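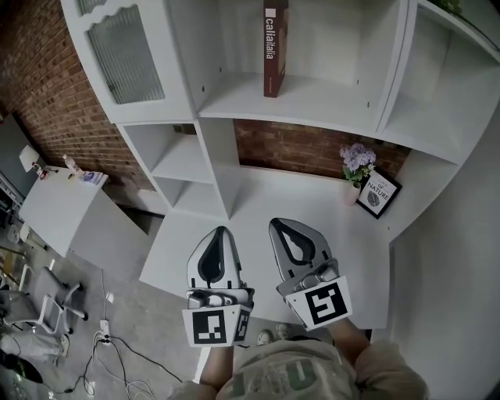 Ms. Giraldo moved our club hours to 3 and I'm still not used to it, I came in with half a sandwich in my hand. We're up to 415 runs for the tidying project now, and Widad wants 8 more of the book task before we change anything. So today was all the white desk by the brick wall, a gripper in each hand, working toward that dark red book standing up by itself in the tall compartment. I must have read "calliitalia" off the spine a hundred times and I still don't know what's in it! Pylyp says stop reading and keep the wrists level. He's right – mine drift when I get bored, and then the tracking gets jumpy and he has to toss the run.

Noboru's training script crashed again during lunch, so no new model until he fixes it. I said I'd bring the Ukent meet forms tomorrow (they're under my bed, I think). Harriet wants to try cups next. I voted for socks. My shoulders are so sore, and I still have the lab notebook to write up before bed.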